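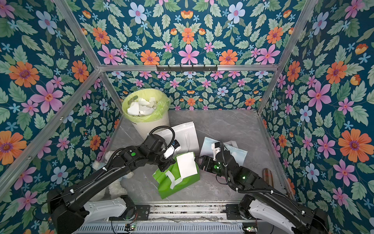

The Wekano bimanual policy release claims that training against varied backdrops removes the need for a plain booth. I tested it over February on a two-arm cell, using 240 teleoperated demonstrations of a paper tidying task and 3,932 synthetic variants supplied with the kit. Floral wallpaper on the walls, orange and pink on teal, is a harsh test for segmentation, and the green bag with white paper on it adds overlapping edges at the grasp point. Masks held up better than I expected.

Grasping is the weaker half. Over 66 trials per condition, loose strips accounted for most failures, and flat bags were often pinched through two layers. Colour shifts made little difference.

Documentation is thin. Leonie Bauerfeind's calibration notes fill some gaps, but the wrist offsets still had to be set by hand. Inference ran at 25 Hz. Recommended for labs with cluttered backgrounds, less so for thin materials.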